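Drotberg Institute of Applied Technology
Home | Programs | Current Students | Project Library | Library Hours | Contact

Comparison of Two Fingertip Surfaces on a Hand-Held Gripper for Sorting Chopsticks

Final report, Automation Projects Stream
Submitted by the Sarmiento project group

1. Purpose

The purpose of this project was to compare two fingertip surfaces on a hand-held parallel gripper when it is used to pick up thin, light household items. The work follows an earlier report in the Leranham series, which looked at cups and small boxes and recommended that a later group study objects narrower than a pencil. Chopsticks were selected. They are cheap, they are nearly the same size from one piece to the next, and they can be presented to the gripper either bare or in a clear plastic sleeve.

The two surfaces compared were a ridged pad, referred to in this report as Surface R, and a smooth pad cut from sheet silicone, referred to as Surface S. The task in all cases was to lift a chopstick or a wrapped pack from the table and place it upright in a utensil holder.

2. Setting

The trials were carried out in a home kitchen and not in the Drinum laboratory. The group considered that a bench with a plain white top and fixed lighting would give tidy results of limited use. A home offers uneven daylight, a soft surface under the objects and a good deal of clutter behind them, and any arm later trained on hand-held recordings would have to cope with all of these. 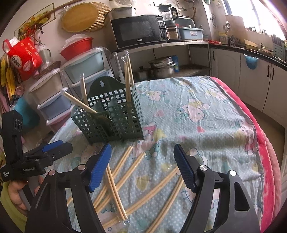

Objects were dropped from a low height before each set so that they fell at mixed angles. No attempt was made to straighten them. The operator was permitted to approach from any side but was not permitted to use the free hand to steady the holder or to move an object into a better position.

3. Method

Each surface was used for 15 lifts with bare chopsticks and 15 lifts with wrapped packs. A lift was recorded as a success if the object was raised clear of the cloth and released inside a compartment of the holder. A lift was recorded as a failure if the object slipped, if two objects were raised together, or if the operator took longer than 70 seconds. The operator was given 3 practice lifts on each surface, and these were not recorded.

The same person operated the gripper throughout. The group recognizes that this limits what can be said about other users, and the matter is taken up in Section 5.

4. Observations

With bare chopsticks, the two surfaces performed at a similar level. Surface R was preferred by the operator when the chopstick lay across the direction of approach, as the ridges kept the stick from rolling between the pads while it was turned upright. Surface S required more closing force for the same movement.

With wrapped packs, the difference was greater. The smooth pad held the sleeve firmly, but the chopsticks inside were then free to slide along the sleeve, and on several lifts the lower end dropped out of line before it reached the holder. The ridged pad pressed through the plastic and held the contents as well as the wrapper.

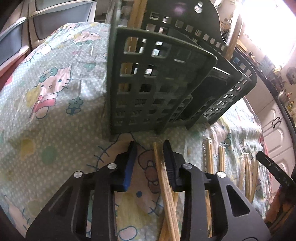 Most failures on both surfaces took place at the moment of closing. Where objects lay side by side, the tip had to be worked down between them, and the soft cloth gave way under the pressure and lifted into a fold. On a hard table this would not have occurred in the same way. The group also noted that clear plastic was difficult to judge by eye in strong daylight – the glare on a sleeve could be mistaken for the edge of the pack.

Placement caused fewer problems than expected. Once an object had been raised to the height of the rim, it was nearly always released in the intended compartment. The exception was the last few lifts of each set, when the compartments were already well filled and a new pack tended to catch on those standing there.

5. Limitations

The comparison used one operator, one holder and one type of object. Closing force was not measured, and comments on it reflect the operator's judgment only. The daylight changed over the afternoon, and although the order of the surfaces was alternated, the effect of light was not separated from the effect of the pad.

6. Recommendations

The group recommends that Surface R be fitted as standard for thin objects, wrapped or bare. It further recommends that a force sensor be added at the finger joint before the comparison is repeated, and that the next group include at least one hard surface and one additional operator. Spare pads should be kept in the Drinum equipment cupboard and labelled by surface type – the present set was stored without labels, and some time was lost in sorting it.

Reader comments

benchtop_mo
Did you try a narrower tip? We had the same trouble getting between items with pens last term, and filing the end down helped more than changing the pad.

Sarmiento project group
Thank you for the suggestion. A narrower tip was not tested. It will be passed on to the next group.

leranham_reader
Good to see the follow-up to the cups report. I would like to see the success counts for each set in a table.

k_workshop
Was the silicone cleaned between sets? Ours picks up lint from fabric very quickly and loses its grip.

Sarmiento project group
Both pads were wiped with a damp cloth after every set. Lint was not recorded separately.

Previous report | Next report | Back to Project Library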